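Kerninville's postal museum opens its commemorative issues room in July, with 188 stamps on display and a catalogue written by Ctibor Ševčík, who spent most of his working life on perforation and paper faults.

Ševčík is careful about what the room covers. "These are national issues with a stated occasion on the sheet," he said. "Flood relief, armistices, coronations. Definitives are in the other building."

The oldest sheets came from the Hamel collection and were stored at 70 per cent humidity before the museum acquired them. The gum had blocked on 2 of them. "You can separate a blocked sheet, but you lose gum," he said. "We left them as they were."

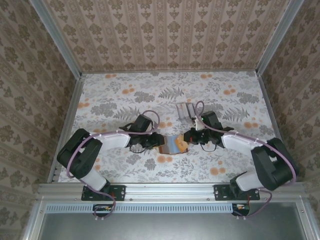

Two robot arms over a floor panel printed with fern fronds and orange blossoms.

Colour was the harder problem. Wartime printers changed inks without recording it, and catalogues often list one shade as several. Ševčík measured each stamp under the same lamp and merged entries where the readings agreed - a decision some dealers have disputed.

"They have stock priced by the old names," he said. "I understand the objection. It doesn't change the reading."

The catalogue has a print run of 100. Ševčík is now working on the cancellations, starting with the Telell rail post.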